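# Why do markers dry out?

I love markers. I also lose the caps all the time, so I've learned a lot about this the hard way!

The ink in a marker is color mixed with a liquid, and the liquid is always trying to float off into the air. That's called evaporating. Puddles do it too. When the liquid goes, the color gets stuck inside and your marker turns scratchy and sad. 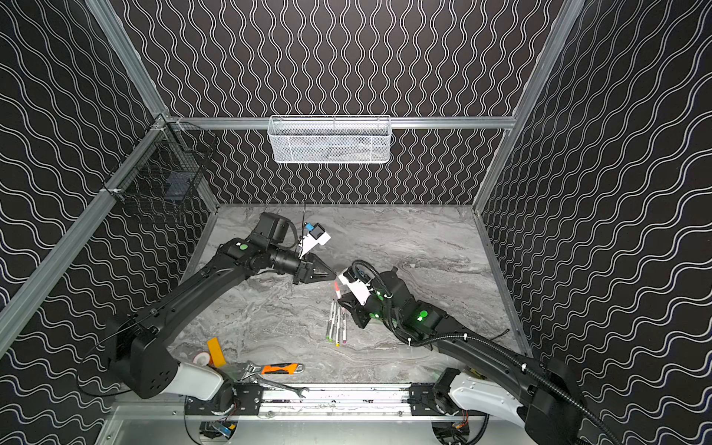 So the cap has one big job, and that's keeping air away from the tip. Push it on until you feel a click (not every marker clicks, but push anyway). I once left a green one open all night and it could barely draw a leaf the next day.

Want to try something? Take two old markers. Leave one open and put the cap on the other. Wait 10 minutes, then scribble with both. Still the same? Wait longer and scribble again. 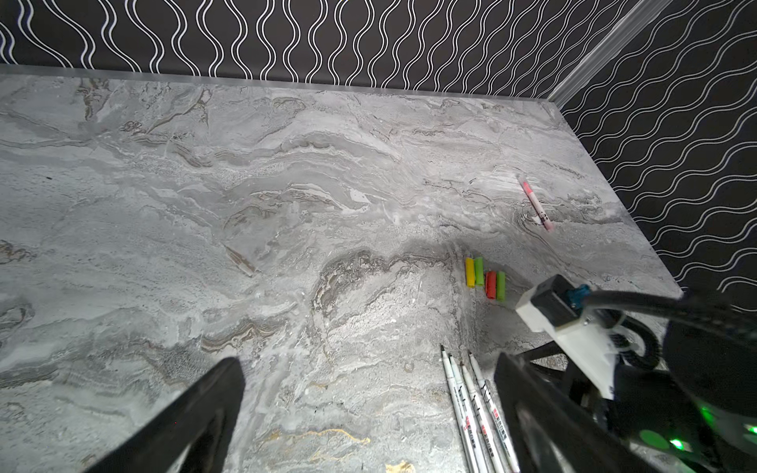
Caps love to roll under things, so I put mine in a little dish while I draw. My friend Güven sticks his on the back end of the marker, if it fits. Then when you're done, match up the colors and click, click, click!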